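Denim Care: Frequently Asked Questions

How often should jeans be washed?
Florkmont recommends a wash after every 5 to 10 wears for cotton denim. Spot-clean small marks with a damp cloth between washes. 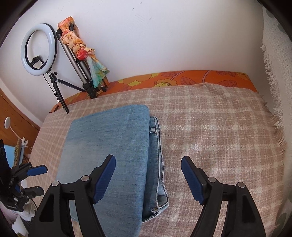

Radu Bălan
Textile Care Editor, Florkmont

What water temperature should I use?
Cold, 20 °C or below. Turn the jeans inside out and close the zipper and buttons first. Do not fill the drum past two-thirds.

Will the color run?
Indigo sits mainly on the surface of the yarn, so some loss is normal. Wash new pairs separately for the first two cycles.

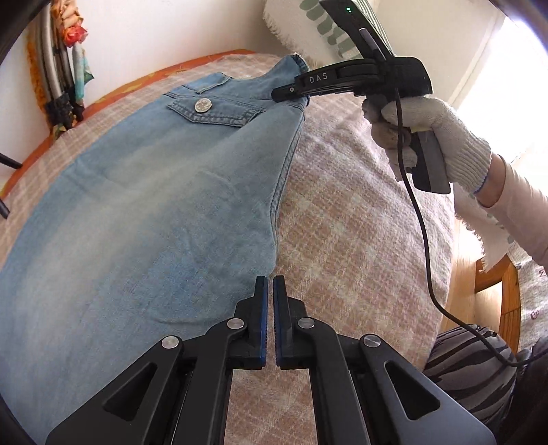

Stretch denim needs more care than all-cotton denim. Heat weakens elastane, and the knees and seat lose shape first. Line dry, or use the lowest dryer setting and remove while slightly damp.

Can I use fabric softener?
No. It leaves a coating on the fibers and reduces recovery in stretch fabrics.

How do I remove grease?
Apply a small amount of dish soap, leave for around 20 minutes, then rinse cold. Repeat before machine washing if the mark remains. Do not tumble dry until it is gone.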